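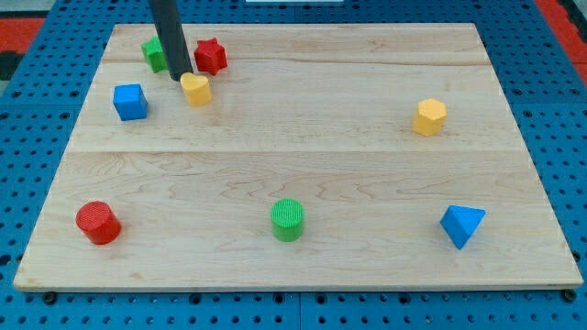
Words by Ilse Bensaid, Head of Service Delivery, Tustmont

About Tustmont

Tustmont is an independent provider of desktop and device management services. We prepare, deploy and maintain computers for councils, colleges, housing associations and medium-sized firms. Our head office and build centre are in Eltbridge, and our support desk is based at Warkholm.

Our work

The greater part of our work concerns the everyday computer: the laptop issued to a new member of staff, the shared machine in a library, the workstation in a finance office. We look after such devices from delivery to disposal. Each one is recorded on arrival, given the customer's approved settings and software, and entered in a register which the customer may consult at any time.

We also manage updates. Security updates are first applied to a small pilot group chosen with the customer, and are released to all other devices once the pilot has been reviewed. Where an older application is known to be sensitive to change, its users are placed in a separate group with a later release date - an arrangement which several of our college customers have asked us to keep in place throughout the examination period.

Tustmont does not resell hardware. Customers buy from the supplier of their choice and have the equipment sent to Eltbridge, where our build centre can hold up to 1000 devices at one time. Collections and deliveries are made by our own drivers.

How we are organised

The company has 2 divisions. Build and Deployment is responsible for standard images, application packaging and the replacement of equipment. Service and Support answers calls, monitors the condition of devices and produces the monthly report. Every customer has a named service manager, who attends review meetings and is the first point of contact for complaints.

Application packaging is carried out by our own staff. Our catalogue at present holds 1233 packages, each with written installation notes and a record of the last date on which it was tested. Packages that have not been requested for a long period are withdrawn after the catalogue review held every October.

Our standards

Customer data is removed from returned devices before they leave our premises, and a certificate is issued for each device. Staff with administrative access are vetted before appointment and their access is reviewed at regular intervals. We publish our service targets and our results against them - including those we have missed - in the customer area of this website.

Working with us

New customers normally begin with a survey of their existing equipment. Enquiries should be addressed to the Eltbridge office. Existing customers should continue to contact Warkholm on extension 1823.

Page last reviewed: May 27, 2021

This website uses cookies to remember your preferences and to help us understand how our pages are used. By continuing to browse you agree to our use of cookies. Accept Manage settings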